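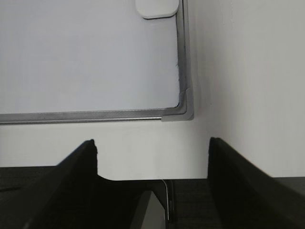

Gripper and whiteboard during work on the new cell rules.

New rules for the whiteboard cell

From June 2021 the whiteboard cell at Pravard works under a new set of rules, written by Zlata Demchenko and Máté Illés. The text has two pages and replaces the notes we kept since December. The main points are these.

Before the arm is switched on, the operator walks once along the marked line and says the word "clear" aloud. The speed near the board must stay under 268 millimetres per second. With a person inside the line the arm does not move at all, also not in slow mode.
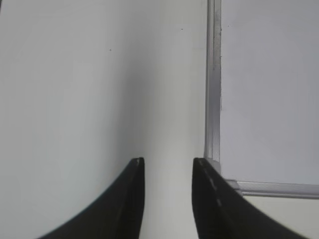

Who may change the speed limit?
Only the cell leader, at present Efa Bevan, and the change must be written in the log with the hour and the reason.

Every contact with a surface has its own force limit. For the board and its rails we took 37 newtons. Tamás Szabó had asked for a higher value, but after discussion we stayed with the lower one.

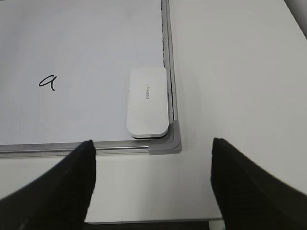
The limit is checked each morning with the gauge from the Gesport cabinet, and the result goes into the same log. If the gauge shows more, the cell stays closed until Efa has signed. Comments on the text can be sent to Máté, who will collect them for the next version.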